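Notebook, November, afternoon

Varnish trials again! I finally sat down with the shellac flakes Kirsten dropped off (the Lendmont ones, much blonder than I expected) and mixed up a fresh jar. Forgot to strain the first batch and had to start over, so the morning was pretty much gone before I'd laid down a single coat. Chun-yin thinks I'm thinning it too much. He may be right, but the thick mix drags like syrup and leaves ridges I then have to sand out by hand.

What I'm after is depth without that plastic glare. The nicest shine in the building is still on the reddish-brown top, and I keep going back to look at how the dark streaks show through.
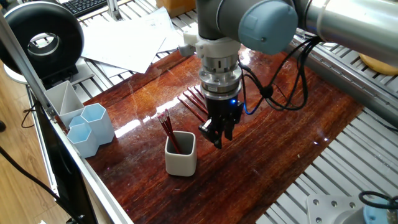
Gloss on the dark grain, overhead lights on.

Anyway, back to my own sad little test strips. I did 4 of them, two with the pad and two with the brush. Pad wins, no contest. The brush ones got bubbles along one side, and Ingegerd wants me to try her old Sjögren brush before I give up on it (fine, I will). Rubbed everything back with 600 grit and a drop of oil, waited 30 minutes, then went again. Strip 2 hazed over near the end, which I'm blaming on the damp coming in by the loading door.

Wrote the coat counts on the back of each strip in pencil, same as always. Marker bleeds right through the finish, ask Vasilică about his stool.
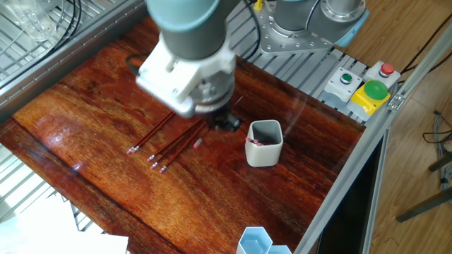
Still to do

Strain the rest of the jar and label it. Ask Huguette if the Movard wax is any good over shellac. Find out who has the good sanding block.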